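Plomeo Home
Bedroom / Summer Bedding / Bed Mats

Trevero Woven Bamboo Bed Mat
Item no. 1247
Double or single, tan and brown stripe

If you grew up in a house where the bamboo mat came out of the closet as soon as the nights got sticky, you hardly need me to sell you on one, and you can skip straight to the sizes. If you didn't, come sit down a minute. A bamboo mat goes on top of your regular bedding, over the fitted sheet, and you sleep right on it or with a thin cotton sheet in between. It feels smooth and a little cool when you first lie down, and it doesn't bunch up under your back the way a sheet does when you toss and turn (and I do toss and turn, ask anyone in my family).

The Trevero is the mat we've carried the longest. The stripes are a mix of beige and a warmer brown, and they go with just about anything you already have on the bed, including the loud stuff. Kids' prints, patchwork, zigzag blankets – it all looks fine next to bamboo.

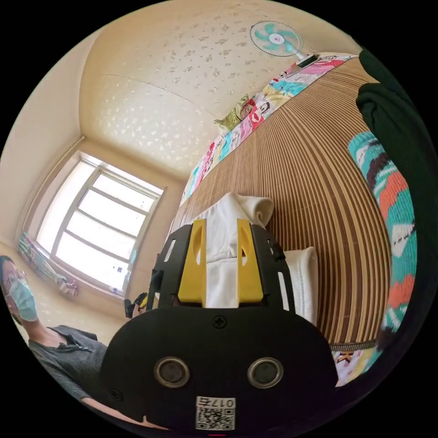

Trevero mat in the striped weave with the dark braided hem, and a cartoon-print quilt along the wall.

The hem is worth a word, too. It's braided and turned under along the edge, so you don't get those scratchy ends poking at your ankles in the middle of the night. Run your hand along it once when the mat arrives. If you find a rough spot, write to us and we'll make it right.

Sizes and what comes with it

The mat comes in 2 sizes, single and double. Please measure your mattress before ordering, corner to corner, and allow for a quilt or bolster if you keep one against the wall. Lots of our customers do, and the mat lies flatter when it isn't trying to climb up over a fold of bedding. Each mat ships rolled with two cotton ties, and the ties are handy later on when you put it away, so don't toss them with the wrapping.

Living with it every day

Most of us use a bed for a lot more than sleeping. Mine is where the clean laundry lands, usually Monday evening, and it stays there until somebody wants to lie down.
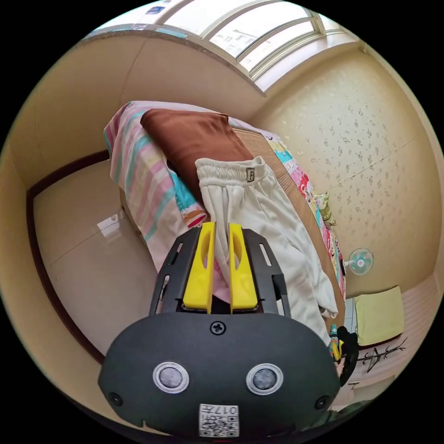
A firm mat makes folding easier than a soft comforter does. Pants can be laid out flat and smoothed with the side of your hand, and small things like pillowcases and pajama bottoms don't sink out of sight. Do check zippers and metal buttons before you drag anything across the weave. Lifting is kinder to it than sliding. Chunky knits and loose threads can catch now and then too, and if one does, ease it back out the way it went in and don't tug.

Thicker pieces, your cords and your heavier sweaters, I would hang up and leave the bed for the flat things. Corduroy holds a fold line for ages and it's a shame to press one in while you're busy with the rest of the basket.
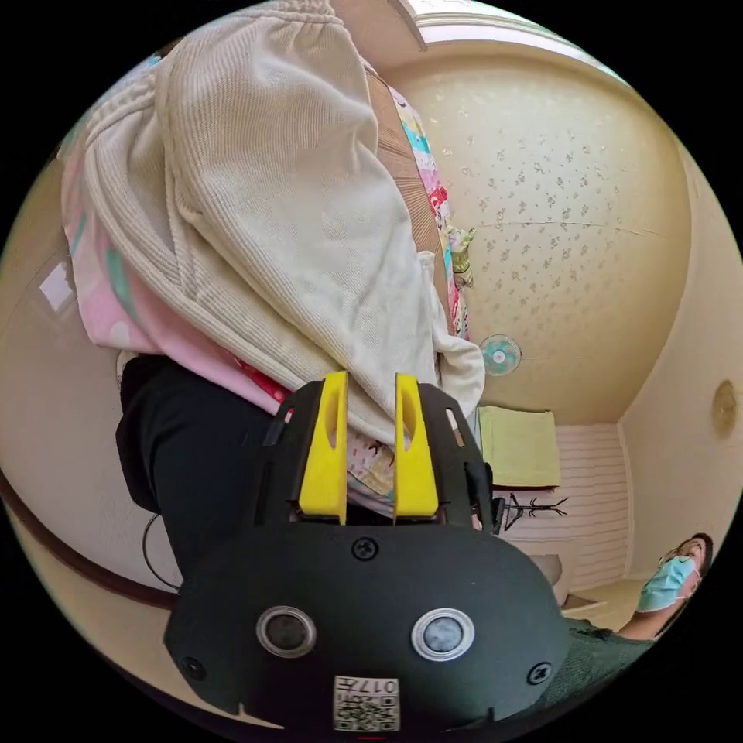
Cream-white corduroy with a gathered band, hung beside a pink print.

Cleaning and drying

Wipe the mat down with a well wrung-out cloth and plain warm water, going along the slats. A drop of mild soap is fine for a spill. Let it dry fully, out of strong sun, before the bedding goes back on. Please don't machine wash it or put it in a dryer, and don't iron it (yes, we've been asked!).

Setting up the room

People write to us every May wanting to know how to get the most out of a mat on a warm night, and my answer is always to move the air.
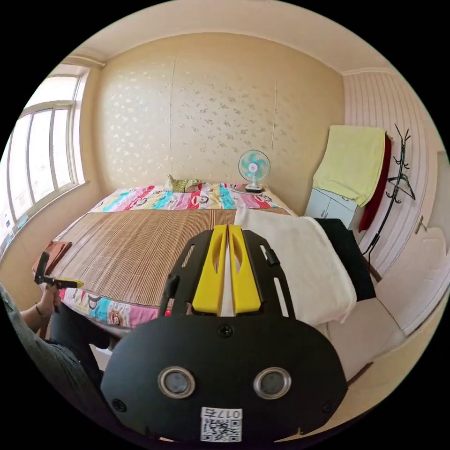 A little fan near the bed does wonders, set low and turned so it blows across the mat and not straight in your face. Open the curtains in the morning and pull the top covers back for a while so everything airs out. Keep one folded blanket within reach, even in the hottest weeks, for that chilly stretch before sunrise.

Storing it

Roll it, never fold it, with the smooth side facing out. Tie it loosely and stand it up somewhere dry. Our Ollex storage sleeve weighs 910 grams, fits either size and is sold separately.

Guarantee: 3 years on the weave and hem.

Questions about fit or care go to Milan De Bruijn at our Bragança shop.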